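**Demonstration gathering** is the practice of recording a person steering a robot through a task so that a learning system can later try to copy it. The recordings are usually called demonstrations or episodes. Supporters describe the method as a cheap substitute for hand-written programs, a claim that depends heavily on who is counting the hours.
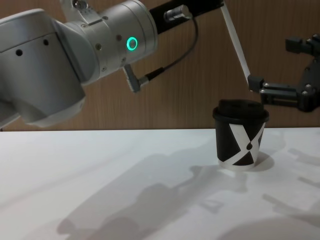
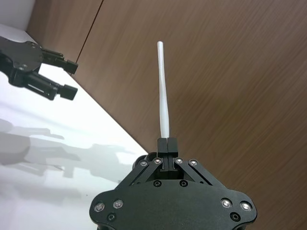

*Grippers at a white table, each view with a thin white object at one of them.*

## Size of collections

Collections are mostly advertised by episode count. The Lulon set lists 1501 episodes, recorded on 2 arms in one room. Critics point out that a count says little about variety: the same table, light and objects may recur throughout, and a system trained on them can fail when the table is moved. The Flinby notes, last revised Jul 3, 2019, allow 30 seconds per episode and discard anything longer, so slow recoveries from a bad grasp are lost.

## Disputed points

Whether failed attempts should be kept is unsettled. Lulon deletes them; Hullutau keeps them with a label, but has not published a comparison. Success is often judged by the same operator who made the recording, and few collections report a second check.

## See also

* Teleoperation
* Imitation learning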